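From: Krystyna Laskowska
To: couples-course list
Subject: Re: Session 2 listening exercise, timing

Folke Moen wrote:
> We ran the listening exercise as printed, 30 minutes per couple.
> Several pairs ran out of things to say and started arguing about
> the exercise. Should the turns be shorter? Also, do we still use
> the Deligiannis questionnaire before or after?

Folke,

Shorter, yes. The printed timing dates from the first Driston course, when the groups were smaller. Colleen's notes from December cover 83 couples, and most of them had stopped listening well before the end of a long turn. Her figures are self-reported, so treat them with care.

The questionnaire goes before. If partners fill it in afterwards they tend to answer about the last ten minutes and leave out the rest of the relationship.

Revised running order for session 2:

1. Questionnaire, done separately. No comparing of answers at this stage.

2. First partner speaks for five minutes on one household matter. Pick something small, such as who takes the bottles out. Money and in-laws wait until session four.
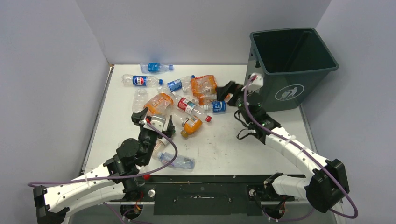
3. Second partner repeats back what was said, without reply or defence. The first partner corrects it once – only once – and then they swap.

4. Ten minutes in the full group. Couples may pass.

Maëlys has the handout text, roughly 800 words, and will send it to the list when the wording of step 3 is agreed. Comments to her by noon tomorrow, please.

Krystyna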